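Choosing Wallpaper for a Small Dining Room

November 23, 2023

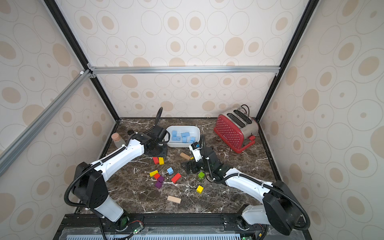 How large should a wallpaper pattern be in a small dining room?

A medium pattern is the safest choice, with a repeat short enough to be seen in full several times between the floor and the ceiling. Very small prints tend to blur into a single tone at a distance, and very large ones are interrupted by doors and windows before the eye can follow them.

This question was the first to be settled when the dining room at Tustia was redecorated in August. The room is narrow and faces north. Three ranges were considered: Grusta, Tang and Trumum. Samples of each were pinned beside the window and left in place for 30 days, so that they could be viewed in morning light and again under the ceiling lamp. The Grusta paper looked gray by evening and was set aside.

The Trumum paper was selected. Its ground is a warm cream, and it does not compete with the furniture. The total for paper and paste came to $768, which was higher than the original estimate. An additional roll was ordered from the same batch, as shades may differ between printings, and it is now stored flat in the hall closet.

Preparation of the walls required more time than the hanging itself. Old paste was washed off, two cracks beside the chimney were filled, and a coat of primer was left to dry for 36 hours. The first strip was hung against a plumb line, as the corners of the room are not true.

One seam near the door has since lifted and will be pasted again. The baseboards remain to be painted, and a color has not been chosen.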